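Closed on selling my house in Triltov last month. A few notes on the pre-listing inspection, for anyone about to sell.

I booked it six weeks before listing. It took 3 hours and cost just under $500. The buyer still got their own inspection, and I expected that.

The report listed 4 things worth fixing: a loose gutter, a double-tapped breaker, a slow drain in the hall bath, and no insulation on the attic hatch.

I did the gutter and the hatch myself. An electrician from Jirnus fixed the breaker in one visit. The drain was hair.

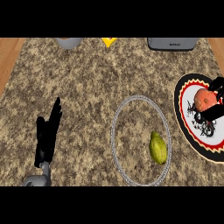

Get the attic looked at even if you never go up there. Mine had a bath fan venting straight into it. The inspector marked that one "monitor," and I ran a duct out through the roof anyway.

Keep every receipt. I put mine in a folder with the report and gave the whole thing to the buyer's agent. Their inspector came in February and found a dripping hose bib and a cracked outlet cover.

We settled both with a small credit. No second round of talks.

Next up is the crawl space at the new place in Osavico. Will post when I have the report.

Last updated: February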